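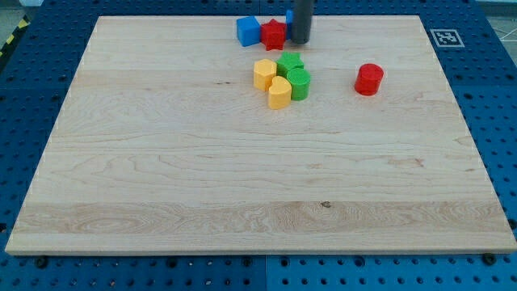
Workshop > Builds > Sorter arm > Notebook

March, evening, started 7:40

Picking up from last time. Goal tonight – get the arm to take one block out of a tight group without shoving the rest. Spaced out blocks are fine, have been fine for weeks. Bunched up is where it all goes wrong.

Setup same as before. Maple board on the blue table, tag in the far right corner. Shape-sorter blocks, red blue green yellow. Left the red cylinder off by itself as a control, easy pick. Rest pushed together toward the far edge.

Camera cal first. Reran the tag routine, residual better than last month but still drifts if anybody leans on the table. Need to write the offset to the config file instead of typing it in every time. Have said this before. Still typing it in.

Homing ok on second try. First try the Z switch didn't trip, wire had worked out of the Druveo board again. Pushed it back, hot glue. Proper connector is on the Lakgate order.

Runs:

- red cylinder, alone. Fine. Fine again. Not touching this.
- blue cube. Approach good, came down a hair to the left, clipped the corner and turned it. Picked up on retry.
- red star. Hates me. The ribs on the sides mean contact is only on the ridges so the grip reads weak and the code bails out. Dropped the threshold from 25 to 22 and it lifted. Don't know yet if 22 is safe for the smooth ones, try next time.
- blue one next to the star. Goes down right beside it and drags the star along. Path planner treats the rod as a line with no width!! Found it in the clearance function, radius was set to zero from when I was testing without the tip on. Fixed. Went back and did the star again, much better.
- yellow hexagon. Good if it grabs on flats, slides if it grabs on corners. Need angle from vision. Right now it only gets position plus color.
- green star. Segmenter merges it with the green cylinder in front, same color, so it aims at the middle of the two and hits neither. Expected really.
- yellow heart. Skipped, no plan for hearts.

The merging thing is the real problem. Color alone won't do it when two greens are touching. Options – train on shape, or get depth going. Have 2,373 labeled crops from the winter, most of them single blocks on an emtpy board, so not much use for clusters. Labeled 215 more tonight between runs, all touching. Boring but it's what's needed. Will retrain overnight on the Triria box if no one else has it booked.

Also the wood grain. Swirly part on the near side gives false edges when the lamp is low. Moved the lamp up, edges went away. If it comes back I might flip the board or paint it but I like it the way it is and paint means gloss. Put tape on the lamp stand at the right height, PLEASE leave it there.

Speed – keep the descent slow until clearance is properly checked. I had it at full and the tip kissed the board once. No mark that I can find. Soft stop in software now, a little above the wood. That's a guess, measure it with the feeler gauges.

Todo
offset into config
connector on Z switch
angle estimate for hexagon
grip threshold per shape, not global
ask the Ambrosio list if anyone has done ribbed parts, softer pad maybe
sweep up, glue strings evrywhere

Off 10:15. Motors off, arm parked, training job queued.

Comments

benchrat: for the stars try a bit of bike inner tube on the tip. Worked on my knurled knobs, cheap too.

solder_goblin: zero radius got me as well last year, cost me a servo. Can you post the clearance function?

tinshed44: had the Triria box booked til midnight, your job started after mine. Check the log, I saw a disk warning.

benchrat: also is the lamp tape the green stuff? somebody moved it allready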